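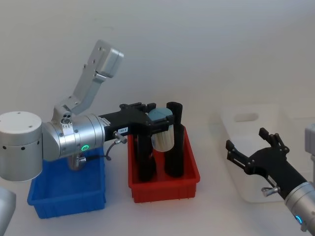 Setting up your sorting bins, step by step

Okay, let's get your Trolitz bins ready! I like to start on a bare stretch of table with good light, and I pick the bins before I even look at the stuff that's going in them. Color makes life so much easier. A blue bin and a red bin side by side on a white tabletop are hard to mix up, and a brush with a pale blue back shows up nicely against the red one (dark things can hide in a corner, so check twice).

1. Wipe out both bins and let them dry.

2. Set them next to each other with the long sides parallel. I leave 3 inches clear at the front of the table for my sleeves.

3. Decide what each color means and write it down. At my place red is "in use" and blue is "going back to the closet."

4. Put tall things in first, standing up, then tuck brushes in beside them.
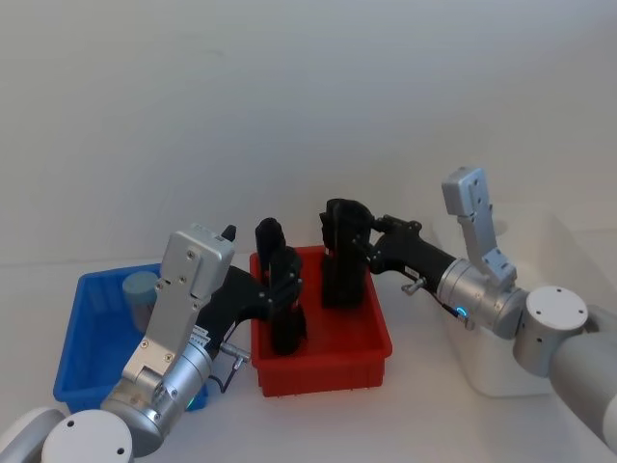 5. Move one thing at a time from bin to bin until you have a rhythm going. It feels slow for the first batch, and then you'll fly!

Note: the clip-on labels come in a pack of 11, and two per bin is plenty.

Caution: don't stack full bins. The rims are made for empty ones, and I learned that with a whole load of hair clips on the floor.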